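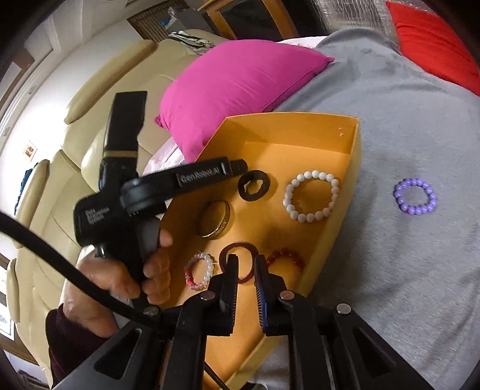
Nemero 쐐기형 얕은 트레이

제품 개요
Nemero 트레이는 팔찌, 뱅글, 고무 링 등 고리 형태의 소품을 펼쳐 두는 얕은 수납 용기이다. 한쪽으로 갈수록 폭이 좁아지는 쐐기형 평면에 사방으로 테두리가 올라와 있다. 본 페이지는 단품 트레이의 사양, 배치 기준, 관리 방법을 기재한다. 사진의 색상은 오렌지 옐로이며, 회색 플리스 담요 위에 놓고 흰색 원형 비즈 팔찌, 무늬가 있는 골드 톤 뱅글, 검정 고무 링 등 고리형 소품 여섯 점을 담은 상태이다. 소품은 제품 구성에 포함되지 않는다.

기본 사양
제품명: Nemero 쐐기형 얕은 트레이
공급: Bimimwood
형태: 쐐기형, 개방형(뚜껑 없음)
색상: 오렌지 옐로
권장 적재 중량: 200 g 이하
구성: 트레이 1개, 사용 안내지 1매
내부 칸막이: 없음
용도: 실내용, 비식품용

형상
폭이 넓은 쪽에는 지름이 큰 뱅글을, 좁은 쪽에는 작은 링을 두는 배치를 기본으로 한다. 바닥에 홈이나 칸이 없으므로 소품의 위치는 고정되지 않는다. 테두리는 소품이 굴러 나가는 것을 줄이는 정도의 높이이고, 세워서 보관하는 용도로는 설계되지 않았다. 여러 개를 나란히 놓을 경우 넓은 쪽과 좁은 쪽을 번갈아 맞대면 빈 공간이 줄어든다. 위로 쌓는 적층은 지원하지 않는다.

소품 배치 기준
1. 고리형 소품은 눕혀서 한 겹으로 놓는다. 겹쳐 놓으면 아래쪽 소품을 꺼낼 때 위쪽 소품이 함께 밀린다.
2. 금속 뱅글과 비즈 팔찌는 서로 닿지 않게 띄운다. 무늬가 새겨진 뱅글은 모서리가 비즈 표면을 긁을 수 있다.
3. 고무 링은 장기간 접촉 시 트레이 바닥에 자국을 남길 수 있다. 한 달 이상 보관할 때는 얇은 종이를 깐다.
4. 신축성 줄로 꿴 비즈 팔찌는 당기지 않은 원형 상태로 둔다.
5. 목걸이, 체인 등 길이가 긴 품목은 테두리 밖으로 흘러내리므로 권장하지 않는다.

설치면
평평한 책상, 선반, 서랍 안에서 사용한다. 플리스나 펠트 같은 직물 위에도 놓을 수 있으나, 직물이 접힌 곳에서는 트레이가 기울 수 있으므로 주름을 편 뒤 놓는다. 유리 선반에서는 Preveck 미끄럼 방지 패드(별매)를 바닥면 모서리에 부착한다. 패드는 재부착 시 접착력이 떨어진다.

관리
마른 천으로 먼지를 닦는다. 얼룩은 중성세제를 희석한 물로 닦고 그늘에서 말린다. 아세톤, 시너, 연마제가 든 세정제는 사용하지 않는다. 식기세척기와 건조기 사용 불가. 직사광선이 드는 창가에 장기간 두면 변색될 수 있다.

호환 품목
Lie 서랍 매트: 호환. 매트를 먼저 깔고 트레이를 올린다.
Preveck 미끄럼 방지 패드: 호환. 트레이 1개당 5매 사용(모서리 4매, 중앙 1매).
Lie 투명 덮개: 비호환. 쐐기형 평면에 맞는 규격이 없다.

주문 및 교환
품번: 39
재고: 1,411개
균열이나 테두리 변형이 있는 제품은 미사용 상태에 한해 교환한다. 화면 설정에 따른 색상 차이는 교환 사유에 해당하지 않는다. 패드를 부착한 제품은 사용품으로 분류한다.

사양 문의: Bimimwood 제품관리 여지훈
최종 수정: 2024년 6월 9일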